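# Packing-table notes, second round

The cloth has been down since September and I have learned a few things about it. It is an off-white cotton, 231 cm on the long side, bought from Mondis as a remnant. The table is shorter than that by a wide margin, so there is always surplus to deal with. I let most of it hang at the front and push the remainder to the back.

Marks show. I washed it at the recommended temperature, then hotter, and the small dark specks stayed where they were. Zinhle Chauke suggested an oxygen soak. One soak lightened the smudges slightly and did nothing for the specks. I have stopped treating them.

## Trays

I sort everything by tray before it goes into a box. The requirements are short:

- a rim high enough to stop a pen from rolling off
- a flat floor, no molded pattern
- rounded corners, which wipe clean faster
- a color that can't be confused with the cloth

The Jurus trays met the first three but came only in white, and I lost a white cap on one for most of an afternoon. Red has worked better. Small parts read clearly against it, and so does anything transparent, provided the light comes from the side.

Loaded weight matters less than I expected. The heaviest tray so far came to 789 g on the kitchen scale and could still be lifted with one hand. Over 400 g, I carry it level with two – a habit, mostly.

## Bottles

Bottles go upright on the tray with the cap on. Laid flat they roll, and the label ends up underneath. An empty one tips easily, so I put it near a corner, away from the side I reach across.

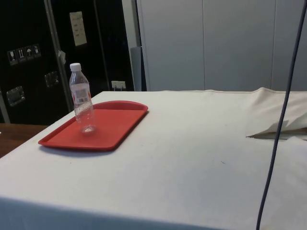
## Still to do

1. Hem the back edge. The folded mound takes up space I could use for a second tray.
2. Try table clips. Platent sells a spring type that fits a thick top – I need to measure the overhang first.
3. Replace the label roll. There are 103 labels left on it and the adhesive is weak on plastic.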